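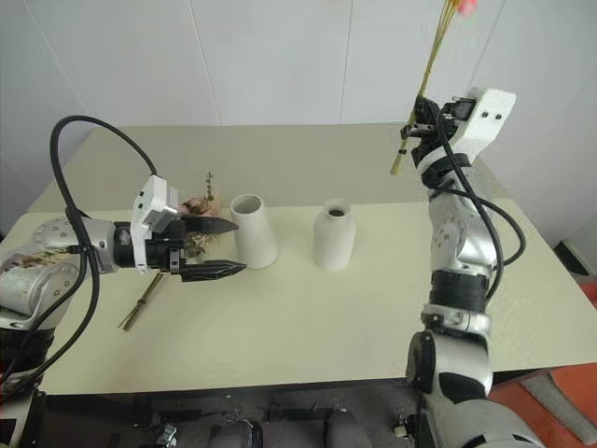 Ollmont Two-Arm Tabletop Station

I'm Lucinda, I do the quoting at Prallthorpe, and if you emailed us about a two-arm station you were probably sent to this page by me. Hi! Get a coffee, there's some arithmetic.

What comes with it

Two arms, two black two-finger grippers, a wrist camera and bracket for each arm, cables, and one day of setup. The table is extra. Plenty of people already own a bench they like, and I'd much sooner you spent that money on spare fingers.

What it costs to run

Our lease is $326 a week, or $274 if you sign for 12 weeks or longer. I get asked for a shorter deal at the lower price all the time and I can't do it (sorry, I've tried). Buying outright is a separate quote, so send me your zip code and I'll work in the freight.

The bit people forget to budget for is props. If you're planning on something like flower arranging, buy doubles of everything, and get vases in more than one shape. A cone with a wide base is a very different job from a bottle with a skinny neck! Dried or artificial stems save you a florist bill, but dried wheat sheds, so put a hand vacuum on the list too.

Planning your space

Measure the wall side first. Both arms need room to swing up and back, and the cables make big loops that want clearance of their own. Arash Mirzaei, our installer, asks for photos of the corner you have in mind and he's picky about them, so take more than you think you need.

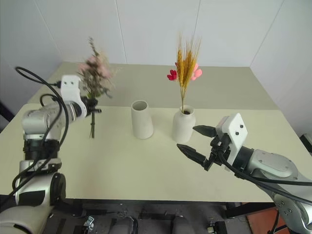

Lead time

Stock stations ship in 9 business days. Anything with a custom bracket goes through Tillman, the machine shop we use, and I won't promise a date until they've given me one. We were badly backed up in May and I'd like to never write those emails again.

Spares I'd order on day one

One extra set of gripper fingers
A spare camera cable for each wrist
Stem ties, the cheap kind, a whole bag

Prices on this page last checked 20 Oct 2020. For service contracts ask for Faraji Biwott, for everything else you get me.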